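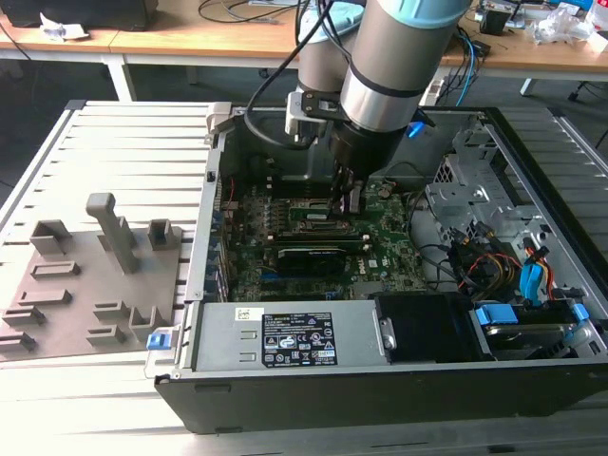
Figure 2. Opened desktop tower on its side, with two memory modules seated in the motherboard.

3.2 Case layout and access to parts

We examined 71 desktop towers collected through the Jekorden reuse program. Each tower was laid on its side and the side panel was taken off before any part was recorded. In the Dell unit shown in Figure 2, the memory modules lie across the board and can be reached from above. The power supply and fan shroud sit along one side of the interior, and the drive cage takes up part of the right side, with power wires and blue SATA connectors bundled below it.

Cables were the main source of delay. In 23 towers at least one bundle had to be moved before the memory could be lifted out, and this step took up to 30 seconds. Liao and Ngô timed all removals from the moment the panel was off. Colored tabs and clips helped people find release points in cases they had not opened before, as Xiao also noted in her earlier survey of office machines.

Modules were kept in order of slot and tested separately at Trondavham. Results by case type are given in Section 4. Towers with bent drive cages were left out of the timing data but are included in the parts list.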